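Collapsible silicone cup - ridges hold residue?

dratstead40
Mine is 600 ml, thick wall. Coffee film stays in the steps between the rings. Dishwasher, top rack, no change.

Aliyu_R
Baking soda paste, 40 minutes, soft brush. Do it with the cup fully open.

vakine
Disagree. Paste packs into the grooves. Bake it out empty if the maker rates it for the oven.

Aliyu_R
Baking treats odor. He asked about film.

dratstead40
Does yours have rings on the inside too? Mine is smooth outside.
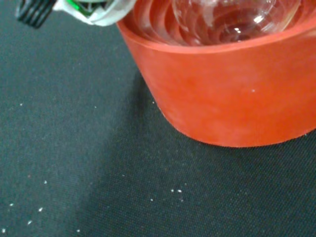 Begoña Collado
Same general type, orange-red, on dark gray fabric. Smooth matte outer wall, ridges inside, stepping inward and down. The recesses are where I brush. I side with Aliyu on the paste, but thin it with water.

vakine
Thinned is fine. Rinse twice.

dratstead40
Will try it thinned tonight.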